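Wudum hand-held gripper pair, anyone using them daily?

Forum: Automation and Data Tools > Product Talk

tallowbench
Shop is looking at the Wudum pair for recording two-handed demos. The quote from Plasiddale was for the basic kit, left and right, both wired. Before I send in the order I'd like to hear from people who have put real hours on them. Main worries are hand fatigue and cable wear. Work would be small kitchen and cleaning items, nothing heavy.

mrk_dowel
Had a pair since September. They hold up fine. Grip force is OK for light stuff. The jaw pads wear faster than the manual says, so order spares with the kit. Mine needed a new set at 500 episodes.

tallowbench
Thanks. Were those the stock pads or the soft ones?

mrk_dowel
Stock. I haven't tried the soft ones.

pinion43
Ours is the wired pair on a flat white board, nothing fancy. 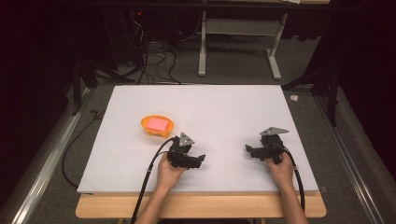 The cables are my only real complaint with this kit. Tracking has been good, and setup took me 56 minutes the first time, including reading the booklet. But you have a cord coming off each hand, and on ours the left one loops out and comes back over the lower left part of the board before it goes down past the table edge. With a light item like the sponge in that orange bowl I'm always thinking about where the cord is. I tape it down at the table edge now and it's better. I would still buy wired again over the Ban wireless set, which lost connection on me twice in one morning.

quillfeather_ops
Disagree on the Ban. We run the wireless set at Drutthorpe and drops went away after the firmware update. Almost 79 hours on ours with no dropouts. No cords to tape, and people who are new to it pick it up faster.

pinion43
Could be. I returned mine before any update came out. What do you get on a battery charge?

quillfeather_ops
43 minutes, then swap. We keep a second set charging.

mrk_dowel
That's short. I'd take a cord over stopping that often.

quillfeather_ops
Depends on your sessions. Ours are short anyway. If you sit there all afternoon then yes, go wired.

tallowbench
We'd be closer to all afternoon. How about the weight?

pinion43
You notice it in the wrists after lunch. I keep my forearms low and hold the grippers down near the board between takes. Lower table helps too. The handle shape is good, no sore spots.

hexkey_lou
Bigger hands here and I did get a sore spot, base of the thumb on the right one. Foam tape fixed it. I also think the price is high for what you get. The case it ships in is thin and the latch on mine broke the first week.

mrk_dowel
Plasiddale sent me a new latch free, just email them.

hexkey_lou
Didn't know that, will do.

tallowbench
OK, going with the wired pair and two sets of spare pads. Will post again once we've run them for a month.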